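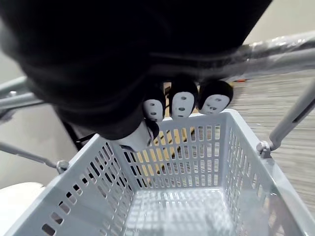
Je cherche quelqu'un pour reprendre les ateliers de reliure du mercredi soir

Bon, je me lance, ça fait des semaines que je repousse cette annonce. Je tiens un petit atelier de reliure et de papier à Luvier, dans la rue qui descend vers l'ancienne tannerie (la porte verte, celle qui coince). J'y fais de la restauration de livres courants, des carnets, des boîtes, et depuis six ans j'y donne des cours. Les cours ont fini par prendre plus de place que le reste, et je n'arrive plus à tout mener de front. D'où cette annonce !

Je cherche donc une personne pour animer les séances du mercredi soir et, si ça lui dit, un samedi par mois. C'est un contrat à temps partiel, 36 heures par mois, préparation et rangement compris. J'insiste sur le rangement, parce que j'ai moi-même travaillé des années dans des endroits où on ne le payait pas et que ça me mettait dans une humeur de chien.

Le public, c'est surtout des adultes débutants. Il y a des gens qui viennent pour réparer le livre de cuisine de leur mère, des étudiants qui veulent relier leur mémoire eux-mêmes, une bande d'amies qui en sont à leur troisième année et qui en savent presque autant que moi sur la couture à la française. Les groupes sont petits et on se tutoie. On mange aussi pas mal de gâteau, il faut le savoir avant de postuler.

Ce que tu ferais, concrètement : accueillir le groupe à 18 h 30, montrer un geste (plier, piquer, coudre, encoller, couvrir), puis passer de l'un à l'autre pendant que chacun avance à son rythme. Je te laisse mon programme de l'année, tu en fais ce que tu veux. Moi je commence toujours par la couture japonaise à quatre trous, mais si tu préfères attaquer par le cahier simple, vas-y. La seule chose à laquelle je tiens, c'est que tout le monde reparte avec un objet fini au bout de la deuxième séance. Même moche. Surtout moche, d'ailleurs, les premiers sont toujours les plus attachants.

Côté expérience, je ne demande pas de diplôme. J'ai appris sur le tas chez un relieur de Jemthorpe, pendant un long séjour là-bas, et je serais mal placée pour exiger un CAP. Par contre il faut avoir cousu et couvert assez de livres pour rattraper en direct celui de quelqu'un d'autre quand le dos part de travers. Si tu as déjà transmis quelque chose (le tricot, le solfège, la conduite accompagnée, peu importe), dis-le-moi, ça compte beaucoup à mes yeux. La patience aussi. Les gens s'excusent énormément quand ils découvrent qu'ils ont collé leur page de garde à l'envers, et il faut aimer les rassurer.

Le matériel est sur place : deux presses à percussion, une cisaille, un cousoir pour deux personnes, les plioirs, les poids, la colle. Le papier vient de chez Wako, qui livre toutes les six semaines. Tu auras la clé, et tu pourras utiliser l'atelier pour tes propres travaux les jours où je n'y suis pas. Je ne te demande pas de loyer pour ça.

Pour la paye, c'est 164 euros brut par soirée, déplacement en plus si tu viens de Jambridge ou de plus loin. Le dernier bus part à 21 h 59, ce qui est juste mais jouable, je l'ai pris pendant deux hivers. Il y a de quoi attacher un vélo dans la cour.

J'aimerais qu'on fasse quelques séances à deux avant que je te laisse le groupe. Elles sont payées pareil, évidemment. Ça te permettra de voir si l'ambiance te plaît, et puis les habitués sont un peu inquiets, ils voudront te connaître !

Pour postuler, envoie-moi un mot à l'adresse de l'atelier ou par le formulaire du site, avec quelques photos de choses que tu as faites et deux ou trois lignes sur ce que tu aimes apprendre aux autres. Pas de lettre de motivation en bonne et due forme, je ne les lis jamais jusqu'au bout. Tu peux aussi passer directement un après-midi, sauf le lundi. Si la porte résiste, pousse avec l'épaule.

Je réponds à tout le monde, parfois avec un peu de retard quand j'ai les mains dans la colle.

Annonce mise en ligne le 16 octobre 2022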